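29 Nov 2020

Picked up the Rurnham job again after leaving it alone since August. For anyone reading over my shoulder: this is the pry mark set from the storage unit break-ins, and what I'm after is whether one tool opened all of them or whether we're looking at two people with similar taste in crowbars.

Started by recasting the test marks. The old silicone had gone gummy (my fault, I left the tub open over the summer) so I opened the new Dillier stuff and did 20 fresh casts off the lead strip. It sets a lot faster than the old one! I lost the first 4 to bubbles before I got the hang of pouring it thin down one side. The rest look great, nice sharp edges, and they peel without tearing. Please label yours on the back, with the paint pen – the pencil rubs right off this brand. 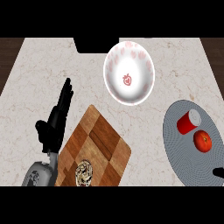 After lunch I went on to the comparison scope. At 50x the hasp from the Foley Street unit and my test mark number 9 line up really well along the left side, then drift apart toward the corner. I went back and forth on that for ages. My guess is the angle, so tomorrow I'll make another batch with the bar tipped a bit more and see if the corner comes in. If it doesn't, I'm calling it inconclusive and moving on, because I can't keep staring at the same scratch.

The padlock from Sindari Self Storage is a different story. Somebody sprayed it with oil before it ever got to us and the grit is packed in the grooves. Soaked it in solvent for around 200 minutes, brushed it, soaked it again. Still grubby. It's in the left hood with the lid on, so don't move it, and don't wipe it with anything!

Other bits: scope bulb is flickering again, spare is in the second drawer. We're low on lead strip. The evidence log has the hasp and the padlock swapped on page two, I've initialed the fix but the typed copy needs changing too.

Next: tipped bar casts, then rephotograph number 9 with the light coming from the right.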